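Print this page | E-mail this page

Section 4. Kitchen Point, Upper Level, Prindthorpe

4.1 Purpose

This section sets out how the shared microwave on the upper level is to be positioned, connected, used and cleaned. It applies to all tenants of Prindthorpe and to visitors using the floor under a day pass issued by Clemura. The lower kitchen, in the Miltitz wing, is covered in Section 5.

4.2 Positioning the microwave

1. Place the table on level flooring, against the glass wall. Check that all four legs are in contact with the floor.
2. Lift the microwave onto the table. This is a task for two people.
3. Leave a gap of 100 mm behind the microwave and 100 mm on each side for ventilation.
4. Open the door fully and confirm that it clears the edge of the table and any chair nearby.
5. Seat the turntable on its support and rotate it by hand. It should move freely.

CAUTION: Do not operate the microwave with the turntable removed or with the door seal damaged.
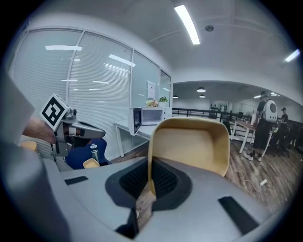 Eun-seong Bae asked at the March tenants' meeting that the door be left open for a short time after fish or curry has been heated, as the smell otherwise carries over to the next person's lunch. The request has been adopted. The door should be closed again before the user leaves the kitchen point, so that dust does not settle on the turntable.

4.3 Heating food

1. Transfer food to a container marked as suitable for microwave use. Takeaway boxes with a metal handle or foil lining are not permitted.
2. Loosen the lid, or cover the food with paper towel.
3. Place the container at the centre of the turntable and close the door until the latch engages.
4. Set the time. For a single serving begin with 2 minutes, then stir and check before continuing.
5. Remove the container with a cloth or oven mitt.
6. Wipe any spill at once. Food left on the turntable hardens with the next use and is difficult to remove.

NOTE: Between noon and 1:30 p.m. users are asked to limit themselves to one dish at a time. Meals that need longer should be heated in the Miltitz wing, where there are more appliances.
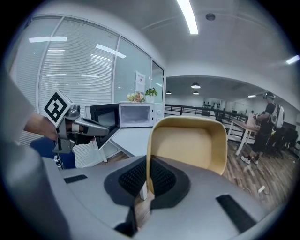
May the microwave be used to warm a cup of water for tea?

A ceramic or heatproof glass cup is acceptable, provided it has no metallic trim. Stand the cup for a short while before adding the tea bag, and do not reheat water that has already been boiled. The kettle in the Miltitz wing is preferred for more than one cup.

4.4 Weekly cleaning

Cleaning is carried out on Monday, before 9 a.m., by the tenant named on the current roster. Cloths and mild detergent are supplied by Vương and are restocked with the paper towel.

1. Switch off the power at the outlet and remove the plug.
2. Lift out the turntable and wash it in warm, soapy water. Allow it to reach room temperature first if the microwave has been in use.
3. Wipe the interior walls and ceiling with a damp cloth. Do not use scouring pads or oven cleaner.
4. Wipe both faces of the door and the seal.
5. Dry all surfaces and replace the turntable.

For stubborn residue, add the juice of half a lemon to a bowl of water, heat for 2 minutes and leave the door closed until the steam has cleared.

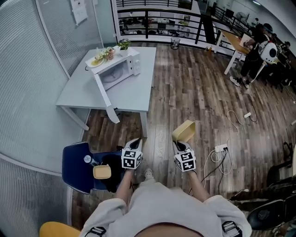 The outer casing is cleaned last. It collects grease and dust even where the interior is well kept, and the upper surface is the part most often missed. The potted plant, the plate and the small basket on top of the microwave are to be taken down before wiping, and the plant is to be watered away from the table - never in place. Power strips and cables on the floor must be kept dry while buckets and wet cloths are in use.

4.5 Reporting faults

Sparking, unusual noise or a door that does not latch must be reported to the Clemura desk on the same day. Unplug the microwave and attach a note to the door so that other users are aware. Tenants are not to attempt repairs or remove the casing.

Print this page | E-mail this page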